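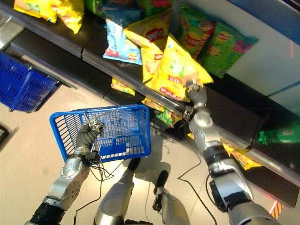
Fig. 1 - Rayon de produits salés, sachets souples et panier de magasin.

Chapitre 4. Emballages souples sous atmosphère modifiée

4.1 Rappel : les deux voies d'altération

Un produit frit sec se dégrade par reprise d'humidité et par oxydation des lipides. La première agit sur la texture : au-delà d'une certaine activité de l'eau, la matrice amidonnée passe au-dessus de sa température de transition vitreuse et perd son caractère cassant. La seconde agit sur l'odeur et le goût. Les hydroperoxydes formés au début de la réaction sont inodores - c'est leur décomposition en aldéhydes, dont l'hexanal, qui produit la note rance. Un indice de peroxyde faible ne prouve donc pas que le produit est frais, puisque l'indice redescend lorsque la décomposition l'emporte sur la formation. On le complète par un dosage de l'hexanal en espace de tête.

4.2 Structure du film

Le complexe le plus courant associe deux couches de polypropylène biorienté (BOPP), la couche interne étant métallisée sous vide. L'aluminium déposé se mesure en densité optique et non en micromètres. Fonctions des couches, de l'extérieur vers l'intérieur :

- BOPP transparent, imprimé au verso ;
- adhésif ou polyéthylène extrudé ;
- dépôt d'aluminium ;
- BOPP support ;
- couche scellante, copolymère à bas point de fusion.

La barrière à l'oxygène dépend presque entièrement du dépôt. Toute microfissure apparue au formage du sachet sur le col de la machine la dégrade, d'où l'intérêt des essais de flexion (Gelbo) avant mesure de perméabilité. Les valeurs du fournisseur sont données sur film plan et ne se transposent pas telles quelles au sachet fini.

4.3 Inertage

L'air du sachet est remplacé par de l'azote au moment du remplissage. On distingue l'oxygène résiduel, mesuré juste après soudure, et l'oxygène entrant, qui résulte de la perméation et des fuites. Le volume de gaz assure en outre un rôle mécanique : il répartit les charges au contact et limite la casse. Un sachet trop gonflé se comporte mal en caisse et lors d'un transport en altitude ; un sachet sous-gonflé protège peu son contenu. 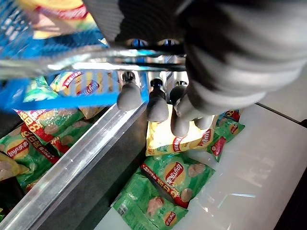 La soudure transversale reste le point faible. Un fragment de produit pris entre les mâchoires crée un canal de fuite souvent invisible à l'œil, que l'essai à la bulle en immersion sous vide partiel permet de localiser. Cet essai est destructif pour le lot prélevé et ne remplace pas le contrôle en ligne.

4.4 Étude de cas : ligne Cenidum

Données communiquées par Helju Krūmiņa pour les travaux dirigés. Le lot comprend 106 sachets, prélevés en sortie de ligne et conservés à 31 °C, humidité relative 70 %. L'oxygène résiduel est suivi pendant six semaines. Les sachets dont la teneur augmente dès le premier relevé sont classés en fuite et traités à part - les inclure dans la régression fausserait l'estimation de la perméabilité du film.

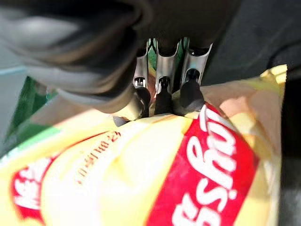
Fig. 2 - Sachet jaune à surface froissée, pressé par le haut.

4.5 Travail demandé

a) Établir le bilan de matière sur l'oxygène dans le sachet, en supposant le volume constant, puis discuter cette hypothèse.
b) Déterminer la perméance apparente à partir des relevés, fuites exclues.
c) Comparer le résultat à la valeur sur film plan et proposer une explication de l'écart.

Compte rendu à remettre à Indrek Sepp le 15 juin 2018. Les unités de perméance doivent figurer explicitement, avec la température et l'humidité de l'essai.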